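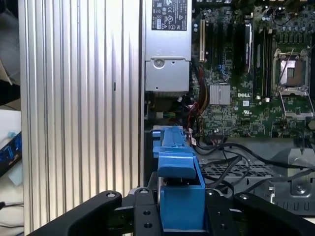
# Pusasano: drive carrier demonstrations, v2

Hello and welcome! This is the data card for Pusasano, the second-semester project of the Lustow student robotics club. It covers a robot arm putting hard-drive carriers into an open desktop workstation and taking them out again, driven by hand by whichever of us had the leader arm at the time. If you've come over from the Plusgate regional meet-up and just want the files, skip down to "Getting started". If you're a new club member, please read the lot, and bring a cuppa.

## How we ended up with drive carriers

The club spent most of last year on blocks and cups, which was a good way to learn but got a bit samey by the end. Balakrishnan wanted a job with a proper fit to it, where being a few millimetres out means the part stops dead against metal and you have to back off and try again. Pavithra pointed at the old Dell on the spares shelf (the one with its side off, which most of us had been using as a footrest) and that was more or less the end of the discussion.

It's a lovely awkward task. The carriers are plastic with a bit of give in them, the bay is narrow, and there are cables all over the place waiting to catch on a finger. The ribbed metal cover bounces light straight back into the wrist camera as well, so don't expect tidy exposure from one clip to the next.

## What's in the data

| Part | Task | Episodes |
|---|---|---|
| `insert/` | Held carrier goes into the bay | 300 |
| `remove/` | Grip a blue tab, draw the carrier out | 300 |
| `odd_ones/` | Attempts we gave up on partway through | 19 |

Each episode folder holds the wrist camera video, joint positions, gripper opening, and a short text note from the driver. The notes are uneven, I'm afraid! Harish wrote little essays and Renzo mostly wrote "ok". We talked about cleaning them up and decided we liked them as they were.

The `odd_ones` are worth a look if you're interested in recovery behaviour. They aren't labelled by cause, but the driver's note usually gives you a fair idea. Please don't mix them into training without telling us, as the scores in our club report leave them out.

## The setup

The workstation lies on its side on the bench with the interior facing up, and the arm reaches in from the drive bay end. We use a two-finger gripper with the camera mounted at the wrist, so you'll see the fingers along the bottom of every clip. The computer stays unplugged the whole time, and it should for you too.

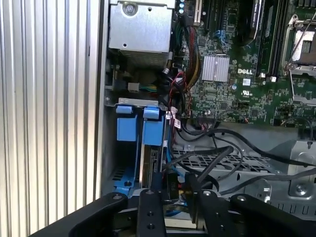
*Wrist view over the drive bay, with the two blue pull tabs between the ribbed panel and the cables.*

We only ever work on the bay. The motherboard, the memory slots and the graphics card are all on show behind it and make for a wonderfully busy background, but there are no episodes where the arm handles any of them on purpose. (If you find one where it gives a cable a nudge, yes, that happens a fair bit, and the episode stays in as long as the carrier got where it was going.)

Between sessions the cables shift. We thought about taping them down, and Ronja talked us out of it, which I'm now quite pleased about. Someone opening a real machine isn't going to find the wiring combed flat.

## Getting started

You'll need Python and enough disk space for the video. From the top of the repo:

```
pip install -r requirements.txt
python fetch.py --part insert
python view.py insert/
```

`view.py` plays the video with the gripper opening drawn underneath. Press `n` for the next episode and `q` to get out. It's a bit slow to load the first one, so give it a moment before deciding it's broken.

The loader we use for training is called Katayama and lives in its own folder, along with its own README, mostly written by Renzo at a quarter to midnight. It works fine. The default settings expect `insert/` and `remove/` side by side, and it'll grumble about a missing path if you've only fetched one of them.

## Known problems

- The gripper opening reads slightly wide when the fingers are fully shut. We haven't corrected it in the files.
- Video and joint logs can drift apart towards the end of the longer episodes. `align.py` fixes most of it.
- All of it was recorded on one workstation with one colour of carrier. A policy trained on this alone may well have learnt "go to the blue thing", so have a think about that before you get excited over your results. We certainly got excited over ours.
- Several drivers took part and their habits differ a lot. Pavithra goes in slowly and straight, while Harish likes a little wiggle at the mouth of the bay.

## Changes since v1

The removal episodes are new. Insert episodes were re-recorded in May after we remounted the camera, and the v1 clips shouldn't be combined with these, as the fingers sit in a different spot in the picture.

## Who to thank, who to pester

Balakrishnan Devadiga and Pavithra Devadiga ran the recording sessions. Harish Varma did a great deal of the driving, Renzo Bassi wrote the loader and viewer, and Ronja Skjelbred looks after this page and answers the issues, usually in the evening after her labs.

If you use the data for your own club or coursework, go for it, and do drop us a line with how you went. Pull requests are welcome too, especially for `align.py`, which could do with some love.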